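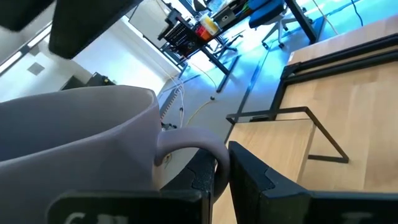
Part-time mug and shelf person wanted

Poreck is a coffee counter with a shop attached, or a shop with a coffee counter attached, depending on who you ask and how their week is going. We sell mugs. We also sell the small wooden shelves that people put mugs on, and the coffee that goes in the mugs, so we have most of the problem surrounded.

We need one more person, four days a week, to look after the display side of things. The last person to do this left us for a job with chairs in it. We wish her well.

What the job is

Mostly it is putting mugs where they should be. Customers pick them up, test the handle, pretend to drink, and set them down somewhere else entirely. You will go and get them. A big gray mug with a good fat handle can travel the length of the shop in a morning, and it's usually found next to the card rack or in a plant.

You will also unpack. Deliveries come from the Ammont pottery in crates that were designed by someone with a grudge. Each mug has to be unwrapped, wiped, looked over for chips and glaze drips, and priced on the bottom. Please don't price the side. We spent most of one August peeling stickers off the sides.

The rest is shelves. They are light wood on black metal, they go together with one small wrench, and the instructions are a single drawing with an arrow on it. You will build the floor models and tighten them when they start to lean. You will also explain to customers that the top board goes on top. There's a bit of lifting and a fair amount of kneeling.

When the counter gets busy you'll be asked to wash cups. We're putting this in the ad because Ezequiel Arroyo, who runs the counter, was promised a dishwasher when he started and is still bringing it up.

What we're looking for

Steady hands. You don't need retail experience, but you should be able to carry a tray across a room with a dog in it. You should be able to tell gray from gray. We carry seven of them, one with a bit of lavender in it, and people will hold two up to the window and ask you which is warmer. "That one," said with confidence, is usually enough.

You should care which way a handle points. Rocío Peñalver, who owns the place, likes them all to the right. Kiprono Athumani, who does the buying, likes them at an angle, "as if somebody just put it down." This has been going on for years. You are welcome to have your own view – we'd suggest bringing it out slowly.

It would help if you can read a packing slip, write a legible price, and be pleasant before nine in the morning. We don't expect cheerful.

Breakages

You will break something. Everybody does, and it doesn't come out of your pay. There's a bucket in the back for the pieces and a notebook for what they used to be. The current total stands at 109, going back to the opening, and one of those was a shelf.

Hours and pay

Wednesday through Saturday, eight to two, with a paid half hour for lunch. Pay is $2,244 a month before taxes, with a review after the first three months. You get all the coffee you can drink on shift and one mug a season to take home, seconds excluded. Seconds you can have whenever you like. Most of us have stopped.

The shop is on the ground floor with level entry from the street. The stockroom is down one flight of stairs, and the crates come up by hand, so tell us if that's a problem and we'll talk about splitting the work differently. Bus stop at the corner, bike hooks out back, parking a matter of luck.

How to apply

Send a short note to Parisa Azimi at the shop, or hand it in at the counter. A résumé is fine but we'd sooner have a few lines about where you've worked, when you could start, and the cup you use at home. Applications close Saturday, January 9, 2021, when we lock up at two.

If we like the sound of you, we'll ask you in for a paid trial morning. You'll unpack one crate and put together one shelf, and then have a coffee with whoever is around. Bring closed shoes. Masks on the shop floor, please, and we have spares by the register.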